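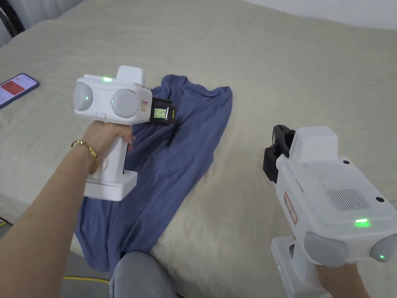
Mitiku Alemneh wrote back that the shirts folder needs its own readme, people keep opening it and asking whether a bunched-up shirt counts as "unfolded" or "dropped". Fair. So, quick one.

Grestholm laundry set – shirts on beds

What's in it
859 clips of clothes being sorted and folded on a bed. T-shirts mostly, some long sleeves. Socks are in the Lundel folder, don't look for them here.

States
crumpled – in folds, no clear front or back
spread – flat, both sleeves out
half – folded once, either direction
done – folded, collar up
Bunched on the bed is crumpled. Hem hanging over the side, still crumpled. "Dropped" means on the floor, only that.

Folding order
Shake out, lay face down, sleeves in, hem to collar. A few folders do hem first. Keep those, tag hem_first.

Blankets
Textured ones hide small wrinkles so dont mark a shirt "spread" from a thumbnail, open the clip. Pale shirt on pale blanket – use the low_contrast tag.

Known problems
- 8 clips have the wrong color in the label (navy vs slate, mostly)
- 2 clips are the same shirt under diffrent names, will merge
- Clandmont bedroom clips have no end state yet

Changes
July: dropped "messy" as a state, everything moved to crumpled.

Label fixes go to Ejigu, in the shirts thread please, not by mail.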